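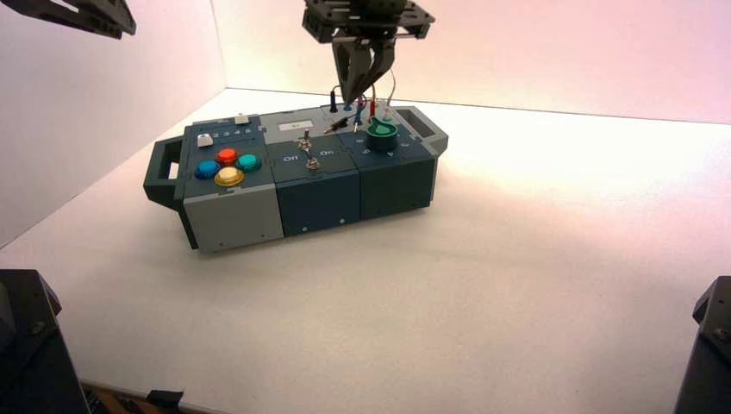 Do I need a box of buttons?

I went into this one grumpy. Busy boards for grown-ups are everywhere lately, and most are a handful of cheap switches glued to a slab and sold as "focus". So when the Stelto landed on my table I had already half written the complaint.

Some of it stands. You get three sections, one light gray and two dark slate blue, with a carrying handle at each end. Two handles! It isn't a suitcase. I have moved it from the table to the shelf and back since March and have yet to use both.

The gray section has four arcade-style buttons: red, blue, teal and yellow. They're glossy and domed and they look like candy, and I resent how often I reach for the yellow one. Next to them are the numerals 1 to 5. Five numbers, four colored buttons. There are small white buttons too, so maybe the math works out somewhere, but I haven't found the page that says so.

The metal toggle in the middle is the part I'd keep. Off on one side, On on the other, chrome lever, no mystery. I would buy just that for 30 dollars. The green knob on the right I could take or leave. Behind it are the plugs, black, blue and red, and I suspect most buyers will fiddle with those once and then leave them alone.

Would I pay 200 for the whole thing? No. Bridum has a smaller one I liked less, so it isn't as if I'm being won over elsewhere. It's still on the table, though, and the toggle has had a lot of use while I typed this.

Last updated: Sunday, September 15, 2024

Recent posts
The Utton desk lamp, six months in
Do 3,000-piece puzzles need a special mat?
Grímsdóttir wool blanket: scratchy, warm, overpriced
Cable boxes and other ways to hide a mess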